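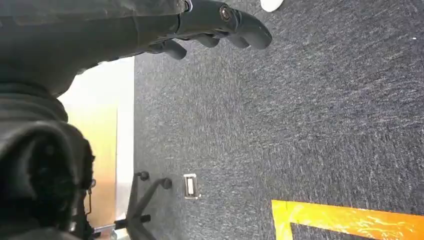

Fabian Ortner 来信问，旧床单洗到发薄了，还能不能拿来缝束口袋，他试了两只，穿绳的通道都在同一个位置裂开。能缝，不过要改两处。一是别用床单正中那一块，那里磨得最厉害，对着光看能看见经纬之间透亮；从两侧和床尾下料，布要结实得多。二是穿绳通道要另外贴一条布，不要直接把袋口折下来缝。他信里说裂口都在侧缝旁边，多半是侧缝开口处没有回针，绳子一拉，力全落在那一两针上。

这一期就把旧布改束口袋的做法完整写一遍。五月那期只登了裁剪图，后面的步骤因为版面不够没有登，陆续有读者来问，一并在这里答复。

## 布和线

床单、枕套、旧衬衫的后片都可以。针织布不建议新手用，袋口会越拉越松。布先洗一遍，晾到半干时熨平，完全干了再裁。有弹力的床笠把四角剪掉，只取中间平整的部分，再按上面说的避开磨薄的地方。

线用普通涤纶缝纫线就行。老棉线放久了会脆，拿一段两手一扯，轻轻一下就断的不要用。绳子可以买现成的棉绳，也可以用床单的布边自己搓。布边本来就不脱线，撕下来三条编成辫子，比买的绳子还耐用，就是粗一点，通道要留宽些。

## 裁剪

小号袋子装豆子、袜子、充电线都合适，成品宽14厘米，高度随意，做到29厘米左右手伸进去刚好能掏到底。

这里要更正一下，上面的高度请按29厘米整来做，不必留余地，五月裁剪图上的长度也是照这个尺寸画的。缝份两侧各一厘米，底边一厘米，袋口三厘米。布要顺着直纱裁，斜了的话，袋子洗过一次就会扭。找直纱最省事的办法是在布边剪一个小口，顺手撕开，撕出来的边一定是直的。撕过的边会有点卷，用熨斗压一压。

如果布够长，底边不裁开，对折着用，少缝一道，底也更牢。有方向的花纹不能这样做，对折以后背面的花是倒的。

## 缝制

1. 两片布反面相对，沿两侧和底边缝一道，缝份半厘米不到。缝完把毛边修掉一点。
2. 翻过来，正面相对，熨平，再缝一道，把刚才的毛边包在里面。这就是来去缝，里外都看不见线头，装米装豆不会沾上碎线。
3. 两侧缝到离袋口六厘米处停下，回针三次。Fabian Ortner 的袋子就是坏在这个地方。
4. 开口两边的毛边各向里折两次，缝住。
5. 袋口折下三厘米，折边处再折进去半厘米，沿折边缝一圈。
6. 另裁两条布，宽三厘米，长度比袋宽多出两厘米，四周往里折好熨平，贴在袋身外侧，上下各缝一道线，两头不缝，绳子从这里穿。

布条贴的位置在袋口往下四厘米。太靠上，收紧以后没有那一圈花边似的褶；太靠下，袋子能装的东西就少了。

手缝也可以，用回针缝，针脚尽量匀。手缝做来去缝比较费时间，可以改成普通平缝，再用锁边针把毛边绕一遍。

## 穿绳

绳子要两根，长度是袋宽的两倍再加二十厘米。第一根从左边进，绕一圈从左边出来打结；第二根从右边进，右边出。两头同时拉，袋口就收住了。只穿一根也能用，收起来会偏。

没有穿绳器，用大号别针别住绳头就行。绳头先用胶带缠一圈，穿完再剪掉，省得散开。

## 关于染色

白床单洗久了发黄，有读者想染一染再做。我们试过洋葱皮和红茶。洋葱皮的颜色深，偏橘黄；红茶淡，像旧纸。两种都要纯棉布，混涤纶的吃不上色，染完花花的。

洋葱皮染法：干洋葱皮用旧网袋装好，放大锅里煮半小时，捞出皮，把打湿的布放进去，小火再煮半小时，中间翻几次。关火后泡一夜，第二天漂清，阴干。700克干布需要的皮不少，平时做饭攒起来，一个大纸袋装满再动手。想让颜色牢一点，布事先用明矾水泡过。染布的锅不要再拿来煮吃的。

染过的袋子头几次单独洗。不要暴晒，晒一个夏天会褪掉一半颜色。

## 读者的做法

Kenthorpe 的几位读者把束口袋加了一层底，用的是旧牛仔裤的裤腿，圆底，能自己站住，放在玄关装零碎东西。圆底要先剪纸样，圆周和袋身一圈的长度对上再裁布。牛仔布厚，机器缝的时候换粗针，转角处手摇着走。

另有一位读者把袋子里面缝了一层旧雨衣布，外出装湿毛巾。雨衣布不能用珠针，针眼会留下来，她用的是晾衣夹。

还有人问能不能做成礼物袋，当作年底包东西的纸。可以，而且好拆，收礼的人还能接着用。给酒瓶做的话，底要方一点：袋子缝好后，在里面把两个底角捏成三角，横着缝一道，三角的底边六厘米，多余的剪掉。瓶子放进去就立得住了。

## 工具和材料

- Plattner 的裁布剪刀，活动室里有两把，只剪布，不剪纸和胶带。请大家帮忙留意，上个月又钝了一把，已经送去磨。
- Golell 棉绳，米白和深蓝还有存货，灰色的卖完了，暂时不补。
- Panivus 店里的碎布袋照旧按袋卖，不挑色。里面有时混着针织布，买回去自己分一下。

自己家里有多余纽扣、拉链头的，可以放到活动室门边的铁盒里。拉链坏了的先把拉头取下来，齿带不要。

## 下次活动

2022年12月17日下午两点，在老地方做束口袋，带一块洗净熨平的旧布，大小够裁就行。缝纫机少，人多的时候要轮着用，愿意手缝的请自带顶针。名额10人，报名回复本邮件，写上姓名和要不要用机器。

做坏了的袋子也可以带来拆。侧缝裂开的补法：先在裂口里面垫一小块布，四周缝住，再把裂口两边并拢，来回密缝几道，最后把绳子重新穿上。

下一期写旧毛衣拆线，怎么洗直，怎么绕团。手上有拆过的线想拿来问的，附一小段，信封上写明是羊毛还是混纺。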